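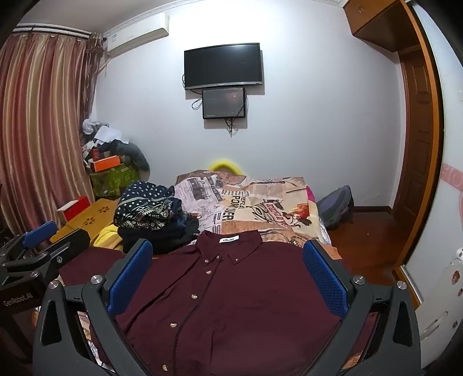 셔츠 개기 정책 학습, 시연 데이터 수에 대한 질문

duria26
04/11/2023
안녕하세요. 저는 한국어가 모국어가 아니라서 표현이 어색하면 양해 부탁드립니다.
손에 드는 그리퍼로 모은 시연 1,156개로 셔츠 개기 정책을 학습했습니다. 장소는 모두 가정집 침실입니다. 단추 달린 셔츠를 펼쳐 놓은 상태에서 시작하고, 두 손으로 소매를 안으로 접는 단계까지입니다. 학습에 없는 집 4곳에서 시험했더니 무늬가 많은 이불 위에서 성공률이 많이 떨어집니다. 데이터가 부족한 것입니까?

Takdale
수보다 집의 종류가 중요하다고 생각합니다. 시연은 몇 집에서 모으셨어요?

duria26
26집입니다. 그러나 집마다 시연 수가 고르지 않습니다. 2집에서 절반 넘게 나왔습니다.

Takdale
그럼 그게 원인이네요. 집마다 수를 맞춰서 다시 학습해 보세요.

dreltell
저는 동의하기 어렵습니다. 이불이 푹신하면 집게 끝이 천과 이불을 같이 잡습니다. 배경 무늬 문제로 보여도 접촉 문제일 수 있어요. 같은 이불 위에 단색 시트를 깔고 비교해 보셨나요?

duria26
아직 안 했습니다. 좋은 방법이라고 생각합니다. 실패 영상을 다시 보니 칼라 쪽보다 밑단 쪽에서 이불을 같이 잡은 경우가 많았습니다.

Takdale
시트를 깔면 표면 마찰도 바뀌니까 그 비교만으로 결론을 내리면 안 됩니다. 저라면 균형 맞춘 학습을 먼저 합니다.

duria26
두 가지를 따로 하겠습니다. 균형 학습은 지금 돌리고 있고, 시트 비교 결과는 1월에 이 글에 올리겠습니다.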